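Ticket 304: Tidy-up routine, home office room
Product: Floltik (simulated room, wrist view)
Status: Open, again
Opened by: Amparo Casado
Date: 09/09/2025

Summary
The task is "pick up what's on the floor, put it on the desk, stop." My nephew does this for two dollars. Floltik starts well, goes quiet near the office chair, and then reports the room as tidy whether or not it has picked up anything at all.

Steps to reproduce
Load the Stosten room with default lighting. Give the tidy instruction in plain words. Wait. The arm will drift toward the chair and hover over bare boards with its fingers open for as long as you let it.

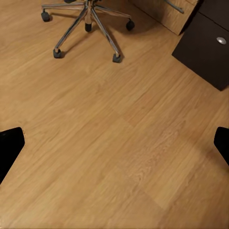 Floor beside the desk and drawer cabinet, fingers open, chair base ahead.

Expected
Arm notes there is nothing to grab, moves on to the next patch of floor.

Observed
Arm stays put. The log fills with "candidate found, low confidence" until it hits the limit of 300 lines, then the run closes with a success flag. I have asked before who decided that running out of log counts as success. Still keen to know.

Comment 1 (Oden, perception)
Looks like the wood grain. There's a swirly knot pattern in the floor texture and the detector reads it as a small flat object. Try raising the confidence threshold and rerun.

Comment 2 (Amparo)
Raised it. The grain is now ignored. So is most of everything else. I've moved on to the notebook part of the task, where the fault has changed colour but not character. The planner wants to grip by the longest straight edge it can find, and on a spiral notebook that gives it several to argue over. 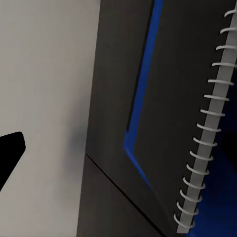
Of 200 runs on the notebook step, it finished six. Two of those I'd call generous. The rest ended in a timeout or in what the log describes as a "partial approach," a phrase I intend to use next time someone asks if I've done the ironing.

Comment 3 (Paredes, planning)
Could you split the ticket? Grip choice is ours, false candidates are Oden's. Also, does it still stall near the chair with the new threshold? We changed the avoidance margin in April and thin shiny things were a known sore spot.

Comment 4 (Amparo)
Yes to both. New ticket for the grip choice coming once I've had lunch.

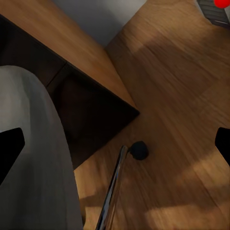 The avoidance margin is worth another look before anyone touches the detector again. On the rerun the arm treated half the room as out of bounds, and I think the reflections are doing it. A chrome rod with a black knob on the end is picking up streaks of white and dark blue, and the depth estimate along it jumps all over the place. The floor beside it has striped light and shadow as well, so I'd like one run with flat lighting to rule that out. If it's still stuck after that, it's the margin.

Comment 5 (Paredes)
Flat lighting build is up. Margin is now a setting instead of a number buried in the planner, sorry about that.

Comment 6 (Amparo)
Ran it. No more stalling at the chair, so the lighting was part of it. It then declared the room tidy without lifting a thing, at record speed. Marking the stall as mitigated and leaving this open for the success flag. For anyone in sales reading along: please don't tell the customer it does floors yet.

Next action: Oden to separate "nothing found" from "finished" in the run report.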